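Teaching by Demonstration: Gallery
Althorpe Laboratory for Assisted Handling

The Althorpe Laboratory studies how a robot arm may be taught a task by a person who performs it first, either by guiding the arm by hand or by operating it from a short distance. The pages of this gallery record work carried out under the Bevoddale project, which is directed by Dr. Ingeborg Wiegand and entered its second phase in August.

In the current phase, operators demonstrate short pick-and-place tasks. Each demonstration begins with an object set down in a marked cell of the work surface and ends when the arm has returned to its starting position. Sessions are limited to 6 operators, each of whom completes a training course with Osvaldo Bastos before recording. 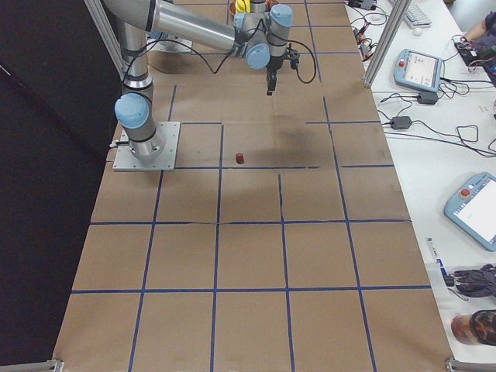
The starting cell is drawn by lot before every attempt, so that operators do not fall into the habit of favoring the cells nearest the base. Attempts in which the object is dropped are kept and labeled as such. The laboratory considers them useful, and they account for 408 of the 1,165 demonstrations recorded to date.

Paper covering and tape grid
The grid is laid out in dark blue tape on brown kraft paper. It serves as a guide for placing objects and is not used by the arm for measurement.

Teach pendants
Light blue pendants are kept on the side table, within reach of the operator. Each has a red emergency stop button, and all operators are required to know its position before a session opens.

Gripper
A black gripper with narrow fingers is used for small objects. Ilgın Sarıgül is responsible for its adjustment and for the written record of any change.

Review of demonstrations
Recordings are reviewed by Ademir Moura and Elif Naz Uçar, working separately. Where their labels differ, the attempt is set aside for discussion. A first set of 531 reviewed demonstrations is available to partner laboratories on written request.

Requests for access and for group visits should be addressed to the laboratory office, Coutinho Building, second floor.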